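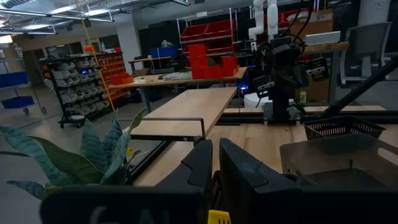 Planning the purchase of a two-arm workstation

This guide sets out how departments should prepare an equipment request for a robot workstation. It applies to new stations and to the extension of existing ones. Requests for the coming year close on the last working day of June.

Step 1. Describe the task

State what the arms will pick up, move or sort, and give the weight of the heaviest item. Suppliers cannot quote usefully without it.

Step 2. List everything on and around the table

The arms are the largest cost, but requests are most often returned for what they leave out. Include:

Grippers and spare fingers
Wrist cameras, mounts and cables
Table, shelf and brackets
Baskets, bins and other items to be handled
Storage racks for parts
Operator seating

Step 3. Measure the space

Allow clearance for the full reach of both arms, and keep a walkway open behind the station. Mark the position of power points on the floor plan.

Step 4. Obtain quotations

3 written quotations are required for each arm. Delivery, installation and training should appear as separate lines. Dadero and Mumard are both registered suppliers – others may be added on application to Huguette Gauthier.

Step 5. Budget for running costs

Enter maintenance for five years. Allow 16 hours of training per operator in the first year.

Step 6. Submit the request

Send the completed form 74 to Dwight Turcotte, with the floor plan and quotations attached. Incomplete forms will be returned unread.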